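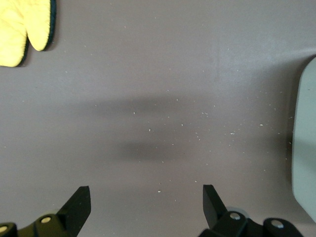
Attachment 1 - yellow item with dark edging, grey tabletop

Ticket: Spell school pages on the Stunine wiki go to the wrong place
Status: Closed
Area: Redirects, categories, infoboxes
Opened: April

Original report

I edit the magic pages on the Stunine wiki, hosted on Graleo. After the page move this morning, links to the Binding school of magic no longer work properly. The article used to be called "Binding (Hegde)", after the Hegde tradition which first uses it in the novels. It was moved to plain "Binding" because the second series makes it clear that the Dernmont mages use the same school under the same name.

The move itself went through and the text is all there. The trouble is with everything pointing at it:

- Spell infoboxes with "school = Binding" link to the old title and give a 404.
- The category page for Binding spells is empty. It held 154 pages before the move.
- Searching for "Binding" brings up the Dernmont city article first, which only mentions the school in one paragraph.

I have purged the pages I could get to and tried two browsers, logged in and logged out. The result is the same in each.

Log

09:40 - Reproduced. Opened the article for Ninefold Knot and clicked the school link in the infobox. It goes to "Binding (Hegde)" and returns a 404. The move was made with "leave a redirect" unticked, so the old title no longer exists.

09:55 - Put a redirect back at the old title by hand. Plain links in article text now work. Infobox links work as well, but go through the redirect and show the old name at the top. The category is still empty.

10:20 - Looked at the spell infobox template. It does not read the school name straight from the page. It passes it to a lookup list, where each school has a display name, a colour and a category. There are 16 schools on the list. The line for Binding was edited just after the move and the category name now has a full stop at the end, so every spell page is being sorted into a category nobody has created.

10:30 - Removed the full stop and changed the link target to the new title. Saved.

10:50 - Category shows 31 pages and is going up slowly. The lookup list is used on more than 1000 pages across the wiki, so the job queue will need time. Please don't null edit them one by one, it adds more jobs.
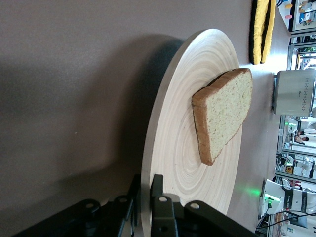
Attachment 2 - slice of bread on a round wooden plate

13:15 - Category now at 152. Two pages missing. One is Salt Oath, where the school was typed as "binding" with a small b. The list is case sensitive. Corrected on the page. The other is Warden's Thread, which had its category added by hand under the old name and has no infobox at all. Changed the category. An infobox is still needed there if someone has the second novel to hand for the casting words.

13:30 - Category at 154.

13:45 - Search still puts the Dernmont article first. The search index on Graleo is rebuilt overnight and can't be forced from our side. Left as is.

Reply from reporter

Checked this morning. Search gives the Binding article first now, and the infobox links go to the right title. The navigation box at the foot of the Hegde tradition page still has the old name - I have changed that one myself. I would like to keep the redirect, as several forum threads link to it.

Closing note

Redirect kept and protected. A line has been added to the move guide asking editors to leave the redirect box ticked for any article named in the lookup list. The small b problem affects the other schools too and has its own ticket.

We use cookies to keep you signed in and to remember your display settings. By continuing to use this site you accept our cookie policy. Accept | Manage settings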